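Search this site Search Enter keywords Go
Last updated: May

Trial of the Tolivley Hand-Held Gripper Kit on Bathroom Cleaning Motions
Student project report, Bronton practical robotics course

1. Purpose

Our group was asked to pick a commercial product used in robot training and report on whether a small lab could work with it. We chose the Tolivley kit, a pair of hand-held grippers that record how a person moves so that a robot arm can later be trained on the same motions. The kit is sold by Dretby and can be bought or rented by the term. We rented.

The course already had results for table work such as stacking cups and folding cloths. We wanted something larger and less flat, so we used a bathtub. Wiping and scrubbing a tub is a job that many people would like to hand over, and the surface is hard for cameras.

2. What comes with the kit

The rental includes two grippers, the cables, the marker cubes that fit on the grippers, and a license for the recording program, which is called Sulemana. A head camera is an extra. We paid for it, and we think most buyers should, for reasons given in section 5.

Setup took us one afternoon. The printed guide covers the grippers well but says very little about the head camera, and we had to write to support to find out which port it needed. The answer came the next morning.

3. Method

Each session started with a calibration, where the person wearing the camera holds both grippers still and then moves them slowly through the work area. After that we recorded short runs. We used three kinds of motion: reaching to the drain with both grippers, following the curve of the side wall with one gripper, and passing a sponge from one gripper to the other over the basin.

We recorded 29 runs in all. A run was marked as usable if the program could follow both grippers from start to finish. Runs with a gap in the tracking were kept in a separate folder and looked at afterward. We did not clean up any data by hand.

The tub stood on the floor of the workroom and was not connected to water. We could walk up to it from the front and lean over, which put the head camera almost straight above the basin.
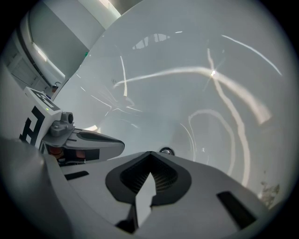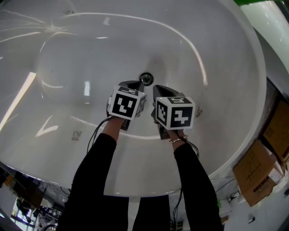 Work at the tub with the hand-held grippers: gripper camera view (first) and head camera view (second).

4. Results

Eight of the 29 runs had a tracking gap. The other runs were usable without changes.

Most of the gaps came from the side wall motion. When a gripper is turned to follow the curve, its marker cube turns away from the head camera, and the program loses the pattern. The longest gap lasted 2 seconds. The drain motion gave the fewest problems, because both cubes stay in the head camera's view while the hands are close together.

Glare was the second issue. The enamel-like finish reflects the ceiling lights as long bright streaks, and in the gripper camera these take up a good part of the view. Switching off one row of lights helped with the side wall runs but made the corners of the room too dark. We went back to full lighting and accepted the streaks.

The cables were a smaller problem. They run down from the grippers along the arms and over the rim of the tub, and they pulled on the wrist when the person reached far in. Taping them to the sleeve at the elbow fixed most of this.

5. Assessment of the kit

The grippers are comfortable for short runs. After 9 runs in a row our arms were tired, mainly from leaning over the tub with them held out. We would plan a break earlier next time.

The gripper camera alone is not enough for a large white object. There is little on the surface for the program to hold on to, and one part of the basin looks much like another. With the head camera added, the same runs could be placed correctly.

Sulemana is easy to learn but slow to export. Files have to be exported one at a time, and the program gives no warning when the disk is nearly full. We lost one evening to this.

6. Recommendation

We recommend renting the kit with the head camera for one term before buying. A course that works only at tables can probably do without the extra camera. Anyone planning work on tubs, sinks or other shiny surfaces should test the room lighting first and ask Dretby for the longer cables, which are listed in the catalog but not mentioned in the guide.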